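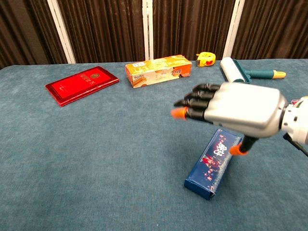 Tips for the grasping table, Arside robotics club

Updated 6/6/21 by Manaia Lockyer. Please read before your first turn with the hand.

**Covering the table**

- Use a soft, matte cloth. Bare tabletop lets light boxes slide when the thumb touches them.
- Pull the cloth smooth before every run. A wrinkle under a box will change its angle.
- Clean the cloth with a lint roller at the start of the session. Peel off the used sheet first or it just moves the fuzz around.
- Don't iron felt or velvet. Hang it overnight with clips.

**Picking objects**

Household things work well and cost nothing. Cardboard boxes, flat cases, a tape measure and a lint roller cover most of the shapes in the Gallthorpe rules. Tape the flaps of empty boxes shut. If a box crushes too easily, put a bag of rice inside and weigh it again. Ours came out at 390 grams, and the hand still lifted it.

Glossy cases are the hardest. Wipe off fingerprints with a dry cloth and try a grip on the raised edge before you try the flat face.

Lock the tape measure blade. In April it came open in the middle of a lift and we had to start the round over.

**Setting up a grasp**

1. Put the target near the front and move everything else back.
2. Bring the hand in slowly from the side, with the fingers half curled.
3. Line up the thumb first. The orange tips are easy to see against dark boxes.
4. Close a little at a time. Stop if the box starts to turn.

Give each object 3 tries, write down the result, then move on. The Malley team has done nearly 2000 logged tries this way, and their notes are in the Kincaid binder if you want to compare.

**Backdrop and cables**

- A plain dark curtain keeps people walking by out of the video. Shake the dust out of the pleats outdoors.
- Check that the wrist cable hangs free before you move the arm. Don't tape it to the cloth.

**Putting away**

Roll the cloth around a cardboard tube, soft side in. Boxes go in the bin with the heavy ones at the bottom. New lint roller sheets are in the second drawer.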